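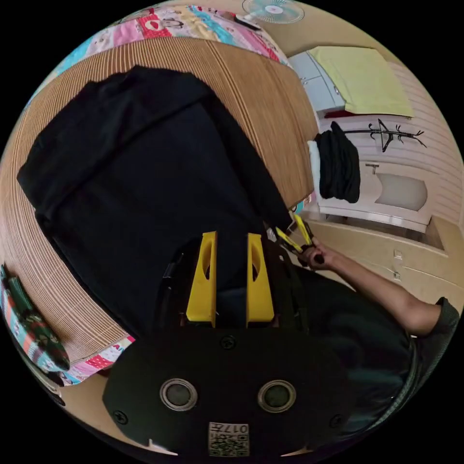 I own eleven shirts. Most of them are black, I bought nearly all of them secondhand, and I'd like to make a case for doing the same, because my sister-in-law thinks it's a sign of something and we argued about it all through dinner last week.

Her point was that clothes are fun. Fine! They are. I spent my twenties driving out to the outlet stores in Hultstead every September and coming home with bags of stuff in colors I couldn't tell you the names of. There was a mustard phase. I had a pair of green pants that went with one sweater, and when the sweater shrank the pants just sat on a shelf for years, making me feel guilty every time I reached past them for jeans.

What got me to quit was moving apartments. I was packing the closet and kept finding things with tags still on, and somewhere in the third box I got mad (at myself, mostly, though I also yelled at the tape). I took nearly all of it to the thrift store on Arboleda Street. Then I went back the next weekend and bought a plain black button-down there for 12 dollars, and I still wear it.

People say cheap clothes are the problem, and sure, I've had a T-shirt twist itself sideways after two washes. But I've paid a lot for junk too. I once spent way too much on a Pivance jacket and the lining let go at the armpit before winter was over. Price tells you so little. Turn the thing inside out, tug on the seams, look at how the buttons are sewn on, and you'll learn more in a minute than you will from the tag.

The other thing is that we've stopped fixing anything. I can sew on a button and do a hem that looks okay from across a room, and friends act like I've built a boat. My grandmother would have been embarrassed for all of us. A needle and a spool of black thread cost next to nothing, and black thread matches everything I own, so there's one more point for my side.

Does black fade? Yes. Wash it cold, inside out, and hang it up. Does it show cat hair? Also yes, and I have two cats, so my sister-in-law wins that round. She's still wrong about the mustard.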